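The house rules at Gostthorpe run to 46 pages now, and I say that with real fondness, because I wrote a good many of them and have argued over most of the rest. They began as a sheet pinned beside the kettle. Somewhere along the way the sheet became a folder, and the folder became a thing new starters are asked to read before they are allowed to touch anything, and I have started to wonder whether we have been kind to them.

What set me off was a visit to Lekitz in October. They do much the same work as we do, collecting hand-held gripper recordings of ordinary household things being picked up and put down, and they are a friendly lot who feed their visitors well. Over lunch we swapped rule books, as people in our line will do if you leave them alone with a plate of sandwiches, and theirs was 9 pages long. I will admit I felt a bit superior for the first few minutes. Then I read it on the train home, and then I read it again, and by the time I got in I was feeling a good deal less pleased with ours.

Our book is very strong on tidiness. It tells you how to square up a tray, how far apart objects ought to sit, what sort of cloth to put underneath and how the light should fall. Every one of those rules came from somebody having a bad afternoon, and I don't want to be rude about them. But taken together they describe a sort of showroom, and people don't live in showrooms (I certainly don't, and I doubt the robots will be sent to work in many). A machine that has only learnt from neat things on plain grey cloth is going to get a nasty shock the first time it meets my sister's spare bedroom.

The Lekitz book hardly mentions any of that. Most of its pages are about people: asking properly before you record in someone's home, putting things back where you found them, checking for letters and photographs and prescriptions before you start, and stopping when you are tired. There is a whole page about stopping when you are tired! I can't tell you how much I wish we had written that one. We went through 236 sessions last year looking for trouble, and the worst of it was from the end of long days, when a perfectly sensible person had simply had enough and begun snatching at things.

So my suggestion, which I have put to anyone at Gostthorpe who will sit still for it, is that we be strict about care and relaxed about looks. Be firm about permission, about privacy, about how the tool is checked and held, and about writing down honestly what was done. Then let the rooms be rooms.

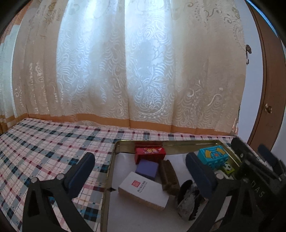 I know what my colleagues will say to this, and they have a point. If you let everyone lay things out as they please, you end up with recordings that are hard to compare, and the poor soul who has to sort them will curse your name. Mayrhofer, who use a lot of our material, like to know what they are getting. Quite right too. But there is a difference between asking people to note down the setting and asking them to make every setting the same, and I think we muddled the two years ago and never went back to look. A short note at the start of each session, saying what is in the tray and what it is resting on, would give Mayrhofer most of what they want. A patterned bedspread does no harm to anybody so long as it's in the notes.

There is one tidy rule I would keep, and that is the one about checking both fingers of the gripper before you begin, pads and screws included. It takes a moment and I have never regretted it. I would move it to the very first page, ahead of the welcome message, which is too long anyway (I wrote that as well).

The Cemton group have asked us for a shared draft that several teams could sign up to, and I have offered to have a go at it over the summer. I am aiming for 10 pages, with big type and plenty of room in the margins for people to scribble their objections.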